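Dish return trial at Culutstead shared kitchen moves to second stage

13 Apr 2023

The shared kitchen at the Culutstead community building has begun the second stage of its plate storage trial, according to a notice sent to user groups this week. The first stage dealt with where clean plates are put down after washing. The second deals with how they are stored upright, in what order, and how many go back in one row.

The trial was set up after a stock check in September. The kitchen register listed 329 plates, bowls and serving dishes. Of these, 80 were found in the wrong cupboard or stacked with pieces of a different diameter. Mixed stacks were the main cause of chipped rims on the older ceramic pieces, and most of those have now been withdrawn from general use.

Work surfaces and wall finishes were reviewed at the same time. The specification asks for pale, matte, wipe-clean finishes near the storage area, with no pattern, so that food residue shows up during the evening check.
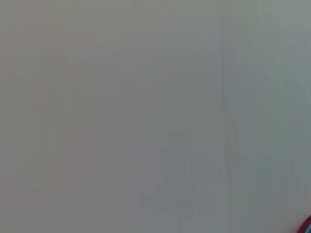
Smooth gray surface with a faint vertical line.

Radu Neagu, who drew up the storage plan, set three conditions for the new arrangement. Plates must stand on edge. Each row must hold one diameter only. A plate taken out for inspection must be laid flat on clear table space and must not be leaned against the rack. Flat stacking is still allowed in the lower cupboards, to a maximum height of 6 plates.

The plates were sourced through Paulauskas and the racks through Tuvska, both on a trial basis. Wire racks and clear stands are being assessed side by side. A wire rack drains faster and takes bowls as well as plates. A clear stand takes up less depth and is easier to wipe down, but it is suited to shallow plates with a plain rim. Deep dishes tend to tip forward in it and are to be kept in wire.

User groups were asked to comment on the first stage by email or in the kitchen log. Most of the entries concern the length of time plates are left out on the counter after an event.

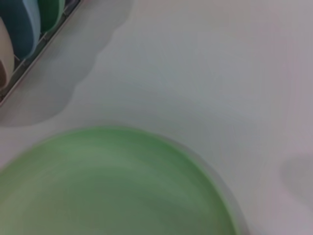

Eglė Stankevičius wrote that the upright rule works well for lunch service but slows down the end of a large dinner, when two people are washing and one is putting away. She asked for a second draining position next to the sink and for the rule to be relaxed after 9 p.m. The request has been logged. A decision is expected when the second stage closes.

Dunditz, the contractor for the kitchen refit, has confirmed that a second position can be fitted without moving the water supply. The work would take 2 days, and the sink would be out of use for the first of them.
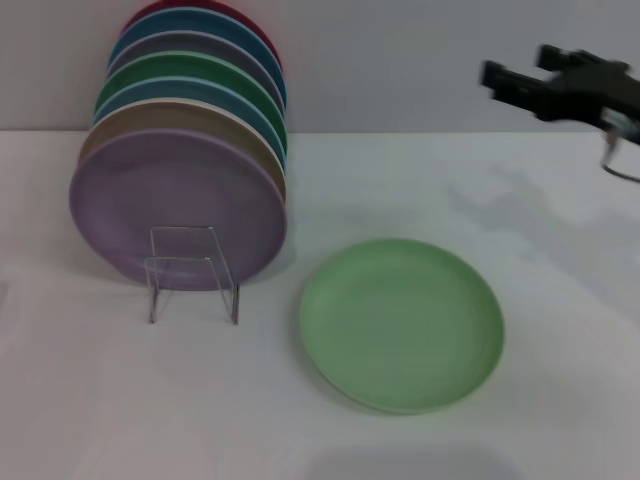

Color coding is the other item under review. The original proposal was to assign one color to each user group, but this was dropped when groups began to borrow from one another. The current proposal assigns colors to positions in the row, front to back. A row that starts with lavender and beige and ends with teal-blue and red can be checked from the front, as a strip of each rim shows above the plate ahead of it. A gap or a plate out of order can then be found without unloading the stand. Darragh Keogh is preparing a printed card with the sequence, to be fixed to the inside of the cupboard door.

Groups that use the kitchen on weekday evenings should continue to follow the first-stage instructions until the card is in place. Comments on the color sequence can be entered in the kitchen log or sent to Ridwan Santoso.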